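Weren Studio, walk-through checklist, January
Building: Vurgate, second floor

Wall art
Frames fixed at both ends: OK
Glazing free of chips: OK
Row level: NO. Please bring it back to straight before the next round.
Comment: I love this row! Thin light wood, black grounds, and those pale pink palm fronds over the orange circle are a treat every time I come in.

Loose wire
Green and yellow wire put away after use: NO
Insulation sound along full length: CHECK BY HAND
Ends capped: CHECK BY HAND
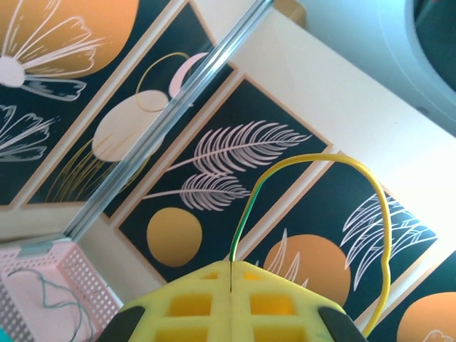 Item 2: striped wire, with the framed prints behind.

Comment: Coil it and hang it on the Hattori hook by the door. Anything over 100 inches goes on the big reel, which has loads of room (up to 2,000 inches, and we're at 1,169 now, so don't hold back).

Baskets and tiles
Baskets in a row at the back of the tiles: OK
Rims smooth, no split plastic between the holes: OK
Tile surface free of grit: OK
Nothing stacked higher than the rim: OK
Comment: Lavender, teal, pink, in that order, and it's lovely to find them so easily. Whoever picked the colors, thank you!
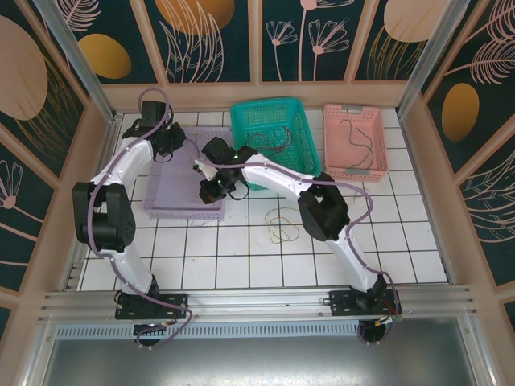

I'd still like a name tag on each one, and the Pruvivness labels stick very well to this kind of plastic if you wipe it first. Put them on the short side, above the holes.

Still open
Level the prints
Hand check on the wire
Tags for the baskets

Result: pass, with 2 items marked NO. Recheck at 4 p.m.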